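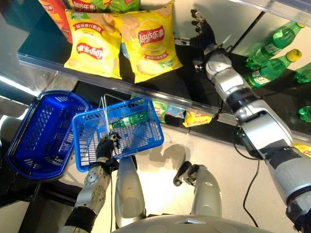
Chips on the shelf, blue basket in attendance.

Snacks, Stale and Otherwise: Buying, Storing and Rescuing
Kitchen tips by Olaia Manzano
Updated 2024-04-14

My pantry in Nelbridge is a closet that somebody once put shelves in and then regretted. It holds flour, beans, a fondue set I'm not ready to discuss, and more half-open bags of snacks than two adults should be able to explain. Most of what follows I learned by throwing food away.

Before you leave the house

Look in the cupboard. I know. Look anyway, and look behind the oatmeal, where the pretzels go to retire. Write down what's open as well as what's missing. If there are two open bags of anything, you are not allowed a third until one of them is gone.

Eat something. A slice of toast will do. The old advice about shopping hungry is dull and correct, and I have a receipt from the Okstead market for 116 dollars that contains no vegetables at all.

Take a basket if you came for a few things. A cart always looks empty until you get to the register, while a basket starts complaining in your elbow by the second aisle. Cans and bottles go in first, along the sides, then boxes. Chips ride on top, and bread rides on top of the chips if you trust it.

Compare the weight printed on the bag and ignore how big the bag is. A puffed-up bag is mostly there to cushion what's inside. The little unit price on the shelf tag does the math for you, in type sized for ants.

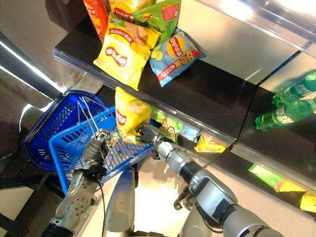 Closing a bag so it stays closed

The fold and tuck. Press the air out gently from the bottom up. Fold both top corners in toward the middle so you have a point, like the start of a paper airplane. Roll the point down three or four times, then reach into the corner pockets at the back and flip them forward over the roll. It holds without a clip. It also takes about a week of practice, during which you will wear some chips.

Clothespins. A pack of wooden ones cost me less than one fancy bag clip and they've outlived three sets of the fancy kind. Binder clips work even better on thick foil bags, though they pinch.

Rubber bands. Fine for rice and frozen peas. On chips they give you a neat waist and a gap you could post a letter through.

Jars. For crackers, pretzels and nuts, a jar with a real gasket beats everything. For chips it's a nice idea until you try to get the last ones out with your hand. Cut the "best by" date off the package and tape it to the lid. I put this off for years and now own a jar of something that may be sesame sticks.

Where to keep them

Away from the stove, away from the dishwasher vent, and not on top of the refrigerator, however much that spot seems to have been made for it. It's warm up there, and oil goes off faster in the warm. A low cupboard on an inside wall is the best you can do in most kitchens.

My neighbor Reet keeps her opened chips in the freezer, which I made fun of until I tried it. They don't freeze hard, they come out crisp, and you can eat them straight from the bag. They do need a good seal, or they come out tasting of fish sticks.

Baskets and bins help too, provided they come out of the cupboard in one piece. I used to stack bags on the bare shelf and lost the back row every time. Now each shelf has one open bin with handles, and I pull out the whole thing, take what I want and shove it back.
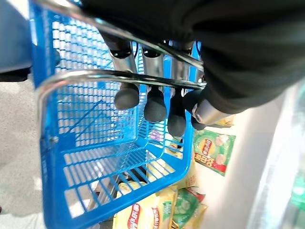
Handles matter more than you'd think when you're on a step stool with one hand on the door. Avoid the bins with cutout grips if yours will be heavy, and don't bother with lids. A lid in my house means that something gets put on the lid, and then the bin is furniture.

Give the bins a shake over the sink every couple of months. Crumbs bring ants, and the ants tell their friends.

Bringing back the stale ones

Oven: 250 degrees, single layer on a baking sheet, five minutes or so. Let them cool before you judge them. They crisp as they cool, and I've ruined plenty by giving them "just two more."

Microwave: spread on a paper towel, 30 seconds, then wait a minute. Good for a small bowl, hopeless for a whole bag.

Air fryer: only if you weigh them down with the rack. Otherwise they blow around in there like leaves.

If they smell like old paint or crayons, stop. That's rancid oil and heat won't fix it. Into the trash.

Using up the crumbs

– Crushed plain chips on top of macaroni and cheese, last ten minutes of baking.
– Mixed with a little mustard and pressed onto chicken thighs. Skip the salt.
– Stirred into scrambled eggs at the end.
– Tortilla crumbs in chili, as a thickener.

Barbecue flavor goes with fewer things than you'd hope. I've tried it on tuna casserole, and we had sandwiches that night.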